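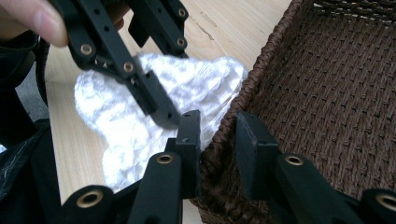
The doctor of Husach came to the valley in January, when the pass was closed and the last one had already gone home to the coast. He had two suitcases, a good winter coat and a diploma in a frame. For 3 years he treated the people of the town, and most of them will still tell you that he was kind.

His diploma was false. The university named on it had never heard of him, and the stamp in the corner belonged to an office that gives licenses to fishing boats. Before he was a doctor he had sold kitchen tiles, and before that he had worked in the payroll department of a small clinic, where he learned how medical people speak to each other.

I went to Husach to understand how this was possible. I expected anger, and I found some of it, but I found also a kind of embarrassment that people did not like to discuss with a visitor.

"He listened," said a woman who runs the bakery on the lower street. "You came with a pain in your knee and he asked about your mother. The real ones look at the clock."

The health post had 447 registered patients. It had been without a permanent doctor for so long that the district had started to pay Cinora, a private agency, to find one. The agency received a copy of the diploma by e-mail and sent it forward to the district. The district believed that the agency had checked it. The agency believed that the checking was the work of the district. Each of them has a letter to prove this, and I have read both letters – they are very polite.

Josué Araújo was the nurse at the post during that whole period. He is a quiet man with large hands, and he agreed to meet me only after the trial was finished.

"I had doubts from the second month," he told me. "He never wanted to give an injection. He said it was the job of the nurse, and this is true in many places, so what could I say?"

Araújo noticed that the doctor sent nearly every difficult case down to the hospital in Baluyot, fifty kilometers away on a bad road. The hospital considered him a cautious colleague. It is possible that this caution saved lives. The prosecutor did not agree with this idea, and she reminded the court of two patients whose treatment came late because the doctor had first given them vitamins and advice to rest.

The end was not dramatic. A clerk in the pension office wanted to register his years of service and asked for the number of his license. He gave her a number. It was already the number of a dentist in Mametti, who was alive and working and very surprised to receive the call.

He was arrested at the health post before lunch. Araújo remembers that there were people in the waiting room, and that he had to tell them to go home. One old man refused. He had come for the result of a blood test and he wanted the doctor to read it to him.

In court the false doctor said little. He apologized to the town and did not explain himself. His lawyer spoke of loneliness and of a wish to be useful. The judge answered that there are many ways to be useful which do not need a false stamp, and gave him a prison sentence that some in Husach find too long and others find too short.

The district now asks every university directly for confirmation, and it has ended its contract with the agency. The health post is open in the mornings only. A doctor drives up from Baluyot when the road permits it, and on the other days there is Araújo, who keeps the old appointment book in his drawer and does not know if he is allowed to throw it away.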